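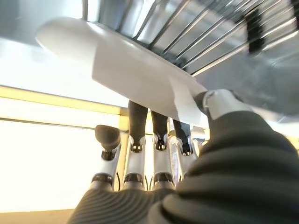 3 min read

Wrist view drops out halfway through the reach, keep or bin?
Board: Data collection and teleop
Started by rackrat_mm, Fri 24 October

rackrat_mm wrote:
We're collecting kitchen episodes for the Rullomari set. Sink, counter, open dishwasher. Two operators, 84 episodes so far. The head view is fine all the way through. The wrist view is good until the hand goes up under the rack, then the piece being held covers most of what the policy would need, and the bars smear when the arm moves quickly.
My question is whether people keep these or cut them. I've got 17 flagged and I'd like a rule before we do more.
Manaia Maihi

pelican_brief wrote:
Keep them. The hand will block its own view at run time too. If you only train on clean wrist views the policy falls over the first time it loses sight of the bars.

torquewrench wrote:
Disagree. Blocked is one thing, smeared is another. We kept everything on the Clovon job in February and the model learned to shove upward whenever the wrist image went to mush. Took us a fortnight to work out why. Slow your operators down and redo the flagged ones. 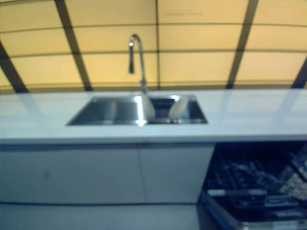
rackrat_mm wrote:
The other thing is the lighting. The panels behind the bench are bright and pale yellow, and the benchtop is glossy, so you get reflections either side of the tap. Exposure on the wrist camera is set to auto. I haven't tried locking it.

torquewrench wrote:
Lock it. Short shutter, bit more gain, put up with the noise. That'll probably fix half your flagged ones without touching the operators.

pelican_brief wrote:
Agree on locking exposure. Still don't agree on redoing them. Slow demos give you a slow robot, and then somebody asks why it takes all arvo to unload a dishwasher.

lurkness_dev wrote:
I maintain the Lurkness labelling plugin. You can tag by time range, so mark the stretch where the wrist view is gone and mask that stream in the loader. The episode stays in, the head view and joint angles still count. Altıntaş format supports it as well, but check your timestamps line up first, ours were out.

torquewrench wrote:
Masking is fine if the head camera can see the rack. Can it? If the operator is looking at the sink you've masked the only view you had.

rackrat_mm wrote:
Depends on the episode. In some of them the dishwasher is down in the bottom corner of the head view and badly blurred. I'd say those get redone and the rest get masked. I'll lock exposure before the next session and post the flagged count after.

pelican_brief wrote:
Put a few of the bad ones in a held-out set before you delete anything.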